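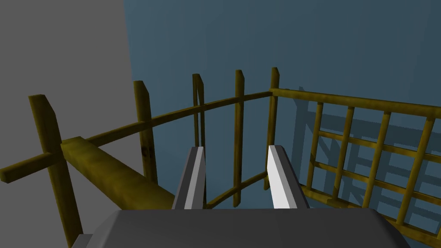 Matte gray surfaces in a rendered view

Matte shading is a way to draw surfaces without shine in computer graphics. The brightness of each point depends on the angle of the light, and it stays the same from every side the viewer looks. Wumpini Yakubu described a simple method for the drawing program Vullivard, which could shade 1,000 faces with 16 levels of gray. The later program Furnard kept this method for its previews.

Category: Computer graphics terms
Last updated Thursday
Search articles Go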